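Search this site
Enter keywords

Cleaning and Maintaining a White Grid-Printed Worktable

Eilif Rønning
Reading time: 4 min

A white tabletop with a printed grid is useful for cutting, sorting and laying out small kitchen tools. It also shows every mark. The procedure below covers routine cleaning, removal of specks and smudges, and care of a wooden edge strip. It applies to painted and coated tops. It does not apply to raw wood or to glass.

Supplies

Two microfiber cloths, one soft nylon brush, dish soap, baking soda, warm water, a wooden toothpick, and 420-grit paper for the edge strip only. Do not use the paper on the white surface. It removes the gloss first and the grid lines soon after.

Step 1. Clear and inspect

Move everything off the section to be cleaned. Look across the surface from a low angle with a light on the far side. Separate what you find into two groups: material sitting on the surface (crumbs, dust, dried drops) and material in the surface (stains, scratches, worn print). Only the first group comes off with wiping.

Dark specks tend to be most visible in the middle of the table, where the grid gives the eye something to compare them with. Check any circular outline or other recess separately, as its edge holds grit that a flat cloth passes over.

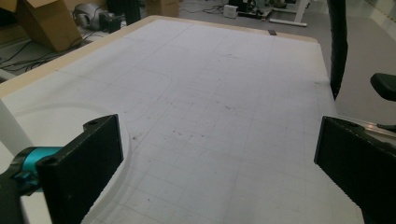

Step 2. Dry pass

Brush from the center toward the nearest edge. Use light pressure. Grit dragged under a wet cloth leaves fine scratches, so finish this pass before any water reaches the table. Run the toothpick along the edge of a recess and brush out what it lifts.

Step 3. Wet pass

Mix one teaspoon of dish soap into a quart of warm water. Wring the cloth until it no longer drips. Wipe along the grid lines in one direction, then across them. Fold to a clean face after each section. Dry with the second cloth at once — standing water at the edge strip will work into the joint.

Step 4. Remaining smudges

Make a paste of baking soda and water. Apply with a fingertip, wait 30 seconds, and wipe with a damp cloth. Test first near a corner. If gray color from the grid shows on the cloth, stop and accept the smudge. Solvent cleaners are not recommended on printed tops. On a Dusevwood sample panel, acetone took off nearly all of the print in one wipe.

Step 5. Wooden edge strip

Wipe the strip with a cloth that is barely damp, following the grain. Sand rough spots lightly by hand and remove the dust. Apply a thin coat of clear paste wax and buff after it dries. Keep wax off the white surface, where it collects dirt. I last waxed mine in December and the finish is still sound.

Step 6. Return tools to the table

Wait until the surface is dry to the touch. Set down light items first. A whisk can lie directly on the top. A stand with a wide, flat base should be lifted when moved, never slid, and its underside should be wiped before it goes back.

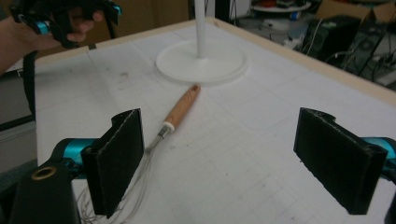
Whisk and white stand on the grid top, with the tan wooden edge strip along the far side.

Interval

Dry pass daily if the table is in use. Wet pass weekly. Edge strip twice a year, or sooner if the wood feels rough.

Related articles
Replacing a Loose Edge Strip
Molov Table Legs: Leveling on Uneven Floors
Wooden Whisk Handles: Washing and Oiling
Pangaribuan Paste Wax, Test Notes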